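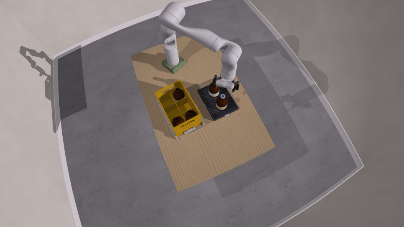
Notice to Members Concerning the Rovent Recording

The Culletti Society for Recorded Music advises its members that the tape known as the Rovent recording has been removed from the lending catalogue. The following account is provided under section 80 of the Society's rules, which entitles members to a written explanation whenever an item is withdrawn.

The recording was received by post in March, in a padded envelope bearing a Bukia postmark and no return address. It was entered in the register as item 304. The label on the cassette carried the single word Rovent, which the cataloguing desk took to be the name of the band. No band of that name appears in the Society's holdings, nor in the index maintained by the Khoo Library of Popular Song, which was consulted by telephone and again in writing.

The tape contains one performance. There are two guitars, a drum kit with a loose snare, and a singer whose language the Society has been unable to determine. Between the verses an audience can be heard. It is a small audience, in a room with a low ceiling, and it applauds in the wrong places.

Item 304 was first borrowed by a member of long standing, who returned it the following morning and asked that the loan be struck from her record. She reported no fault with the cassette. She stated that she had recognized a cough. The cough occurs before the third verse, on the left side, and she was satisfied that it belonged to her late father, who had not cared for music of any sort and had never, to her knowledge, attended a concert.

The desk recorded the remark and reissued the tape.

The second borrower heard no cough. He heard a chair being moved and a woman asking whether the seat was taken, and he recognized the voice as that of his first landlady in Bukia. The third borrower kept the cassette for the full term, paid the fine for a further term, and on returning it would say only that the applause had been very kind.

By the end of the season the waiting list had reached 100 names, in a Society whose membership has never exceeded 400. The Society reminded those waiting that it lends recordings for the purpose of study. It also purchased a second cassette deck, the first having been in continuous use in the listening room, and moved the good lamp from the corridor.

An examination of the tape was then arranged. Two officers of the Society listened to it together, each with a pencil and a ruled sheet, and were instructed not to speak. Their notes agree on the guitars, the snare and the number of verses. They agree on nothing else. One officer wrote down a dog, a dropped coin and his brother laughing. The other wrote the words "my own voice, near the door," and under them, after a space, "asking to be let in."

The second officer has since asked that it be noted that she was a child at the time, to judge by the voice, and that somebody did open the door.

A copy was made for preservation. The copy contains the two guitars, the drum kit and the singer. It contains no audience. The performance ends, and there is a period of hiss, and the singer says a short phrase in the direction of the empty room. Those who have heard both versions consider the copy the better recording and have not asked for it again.

The Society acknowledges that a number of members remain on the waiting list and that their disappointment is considerable. Requests to hear item 304 may be made in writing to the cataloguing desk. Applicants are asked to state whom they expect to hear. Applications that leave this line blank will be dealt with first.

The listening room will keep its usual hours. Members are asked to cough quietly.

Issued by the Cataloguing Desk, 30/05/2020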